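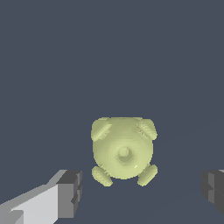
Figure 2. Rendered view of a rounded form with a small hexagonal knob at its center, against a dark background.

3. How people talk about handles, lids and knobs

3.1 Why we started with small words

When we first sat down to plan this part of the study, we thought we would be spending most of our time on the big words for kitchen things – pot, jar, kettle, bowl – and that the little words for their parts would take care of themselves. Anyone who has cooked with a relative from another town will guess how that went. People agreed quite happily on what to call a jar, and then spent ten minutes arguing about the thing on top of it. Some said knob. Some said button, or nub, or handle, and one gentleman in Tindgate insisted on "the pip," a word his mother had used and which he was pleased to see written down. It was these arguments, more than anything in our original plan, that gave us the present section.

Earlier work on household vocabulary has mostly asked people to name whole objects, and we can understand why. A whole object is easy to draw, easy to put on a table, and easy to score. A part is harder. It has to be pointed at, and as soon as you point at something you have half told the listener what kind of answer you want. We tried several ways around this difficulty, and we would like to describe them in some detail, as we would have been grateful for such details ourselves.

3.2 Talking with families

We visited 50 households in Tindgate and Hurkanon, always in the kitchen and nearly always over something to drink. Each visit began with an open conversation about cooking, and only after people had settled did we bring out any pictures. Sudheer Thomas led the talks in Hurkanon and Felicja Kaczorowski those in Tindgate, and both kept handwritten notes alongside the recordings. The notes turned out to matter a great deal. A recording will give you the word "toggle" very clearly, but it will not tell you that the speaker was tapping the lid of her own sugar jar while she said it.

Two kinds of prompt were used. The first was a real object belonging to the family, chosen by them. The second was a set of plain rendered shapes with no writing on them and very little around them, so that a person could not lean on the rest of the kitchen for a clue. Figure 2 gives one such shape, pale yellow-green on dark blue-gray. We asked simply, "What would you call the bit in the middle?" and then waited. Waiting was the hardest part of the job, and we both had to learn it.

3.3 Old words and new ones

The clearest pattern we found has to do with age. Grandparents in both towns were comfortable with words that named the shape of a part, such as nub, pip or bobble. Their grandchildren leaned toward words that named what you do with it, such as pull, grip or twister. Parents sat between the two and often used one kind of word when speaking to the older generation and the other when speaking to the younger. We heard this happen in a single breath more than once, usually when someone was being asked to pass something across the table.

We had expected the towns themselves to differ more than they did. Hurkanon has its own word for a loose lid, "nishad," which people there told us came from the Nishad pottery works, where many of their families had been employed. Younger speakers knew the word but used it mostly as a joke, or to tease an aunt. In Tindgate it was unknown, though one woman who had married into a Hurkanon family used it freely and was surprised to learn that her neighbors had no idea what she meant.

3.4 A word about disagreement

In three households the family could not settle on a single name, and we did not press them. It would have been simple enough to record the most common answer and move on, but we felt that something would be lost. One of these talks, held on a Tuesday in November, went on so long that supper was served in the middle of it, and two sisters who had grown up in the same house found that they had been using different words for the teapot lid all their lives. Each had understood the other perfectly well. We have kept both words in our list, side by side, with a note of who used them.

Answers of this kind were entered in Tindska, the shared word list we built for the project, under every name that was offered. The next section sets out how those entries were grouped, and how we handled words that came up in only one home.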